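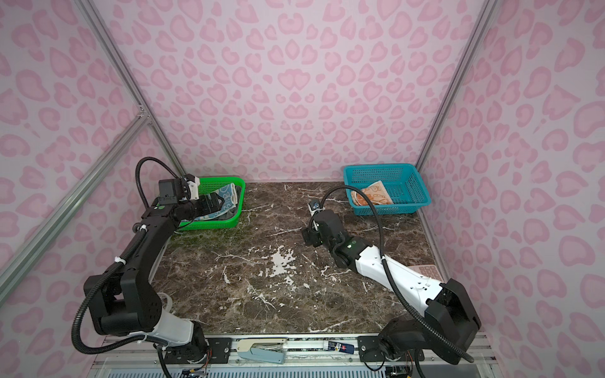
4. Drift, shelter and the first 41 hours

The most exciting thing to come out of the Hatthorpe logs is how little of the drifting is random. When we began plotting the boats that lost power off Ustport, we expected a messy fan of tracks spreading out from the harbour mouth. What we got was closer to a pair of lanes. Of the 521 incident records in the collection, 200 gave enough position fixes to redraw the full drift, and most of those fell into either the northern lane, which hugs the shelf edge, or the southern lane, which swings wide past the Gronis bank before turning back toward the coast.

The split seems to happen early. Boats that were still inside the bank at the second change of tide nearly always went north. Boats that had already crossed it went south, and once there they stayed out much longer. We tried moving the cut-off point by an hour either way and the pattern held up well, apart from a handful of February records, when the winter wind overrides the tide for days at a time. Those are treated separately in Section 6.

4.1 Anchored and unanchored boats

Small fishing boats in this fleet carry a light anchor that suits the inshore grounds and very little else. Past the bank it no longer reaches bottom. Several skippers told the rescue service that they left it hanging anyway, on the full length of line, and we were keen to see whether that showed up in the tracks. It does! A hanging anchor acts as a weak drogue, and boats that used one drifted more slowly and kept their bows closer to the wind. The effect is small in the first few hours and grows after dark, when the sea breeze drops and current does more of the work.

We had no way of checking how much line each boat carried, so the comparison is only between boats that reported a hanging anchor and boats that reported none. A further group said nothing either way and has been left out.

4.2 Clothing and cover

Exposure is the part of the problem that drift models tend to skip, and we think it deserves far more attention. The logs list what people were wearing when they were picked up, often in lovely detail: two jumpers under an oilskin, a fleece with the sleeves tied around the neck, a sail bag used as a skirt. The duty officers who took the time to write that down did later readers a huge favour.

We sorted the entries into three groups by outer layer (windproof, knitted or pile, and none recorded). Knitted and pile layers turn up in both lanes and in all seasons. Their weak point is wind, which moves straight through an open knit, and the logs mention shivering more often where no shell was worn over the top. 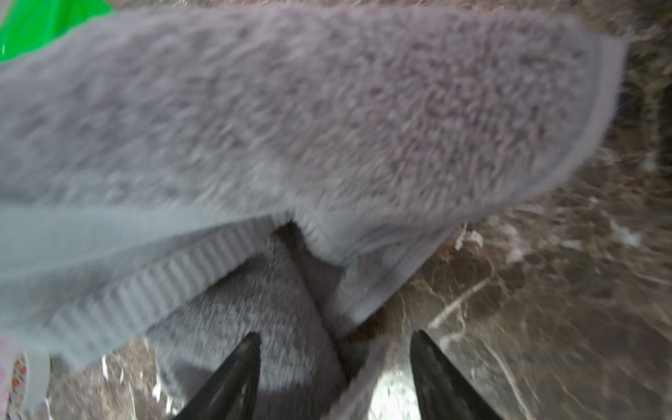
Figure 3. Grey pile fabric with a ribbed knit band and darker knitted fabric.

Cover mattered as well. Boats with any kind of fixed canopy or cuddy had fewer reports of cold on the first night, whatever the crew had on. Tarps rigged after the breakdown did nearly as well, provided they were tied down before sunset - later than that, and many were lost overboard.

4.3 The Đào track

One record needs its own mention. The Đào, a single-handed handliner, is the longest drift in the collection, and its skipper kept a pencil log of wind, swell and birds. Record 1726 in the Hatthorpe numbering is a copy of that log, and it let us test the model against a track we hadn't used to build it. The modelled path crossed to the south lane on the correct tide and stayed with the boat past the bank. It then turned for the coast too soon. We suspect an eddy that our current grid is too coarse to pick up, and a finer grid is the obvious next step.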